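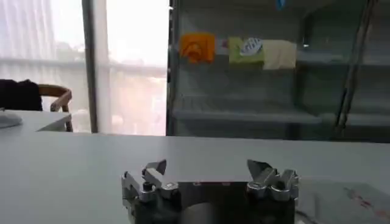 Mesa de trabajo Trillwood, tablero blanco
Ref. TW-275
Fabricante: Backlund
Disponible en dos alturas

Descripción

La Trillwood es una mesa de superficie lisa para talleres, aulas y salas de reunión. El tablero es blanco, con un tono ligeramente gris, y no lleva dibujo ni relieve. Se vende como pieza suelta y también en conjunto con la Trillwood Baja, que tiene el mismo acabado y queda un poco por debajo. Muchos clientes piden las dos: la grande para trabajar y la baja para dejar lo que estorba.

El diseño es de Gunnel Myklebust y lleva en catálogo desde la primera serie de Backlund. En la revisión de mayo se cambió la fijación de las patas. Las mesas anteriores admiten la fijación nueva con el juego de adaptadores Jadach, que se pide aparte.

Superficie

El blanco mate se comporta bien junto a una ventana. Con luz directa conviene poner un visillo o un estor translúcido, sobre todo si se trabaja sentado de cara al cristal. El tono puede variar un poco entre partidas. Si va a juntar varias mesas, indíquelo en el pedido y se servirán de la misma.

Para pintura, tintes, arcilla o pegamento recomendamos colocar encima una lámina protectora. La lámina gris Nedbridge se apoya en plano, sin adhesivo, y se puede mover a cualquier lado del tablero. Las manchas rojizas y marrones son las que más se notan sobre el gris claro; en la lámina no afectan al uso.

Limpieza

Paño húmedo y jabón neutro. Secar después. No usar estropajo, acetona ni productos con cloro. Para restos de cera o cola, rascador de plástico.

Montaje

Se entrega desmontada en dos bultos. El montaje requiere dos personas y una llave hexagonal de 6 mm, incluida. Apriete los tornillos a mano, coloque la mesa en su sitio, nivele los pies y termine de apretar. El vídeo de montaje dura casi 12 minutos y está en la sección de descargas, junto con la hoja de medidas de las dos alturas.

Sillas

La mesa grande admite sillas con reposabrazos. Si son de brazo curvo de madera, compruebe antes la altura del brazo en la hoja de medidas: con la Trillwood Baja algunos modelos no entran debajo del tablero. Backlund no fabrica sillas.

Contenido del embalaje

Tablero
Patas y travesaños
Bolsa de tornillería
Llave hexagonal
Instrucciones en español y en sueco

La lámina Nedbridge y los adaptadores Jadach no están incluidos.

Envío y devoluciones

Entrega a pie de calle. La subida a planta se contrata al hacer el pedido y depende del ancho de la escalera. Plazo de devolución: 31 días desde la entrega, con el embalaje original. Los tableros cortados a medida no se devuelven.

Si el tablero llega golpeado, anótelo en el albarán del transportista y envíenos fotos de la esquina y del cartón antes de montar nada.

Consultas técnicas

Trygve Sjöberg atiende las consultas sobre medidas especiales, pasacables y combinaciones de varias mesas. Escriba desde el formulario de contacto e incluya la referencia y la planta de la sala, aunque sea un croquis a mano.

Productos relacionados

Trillwood Baja, tablero blanco
Lámina protectora Nedbridge, gris
Adaptadores Jadach para patas anteriores
Pies niveladores, recambio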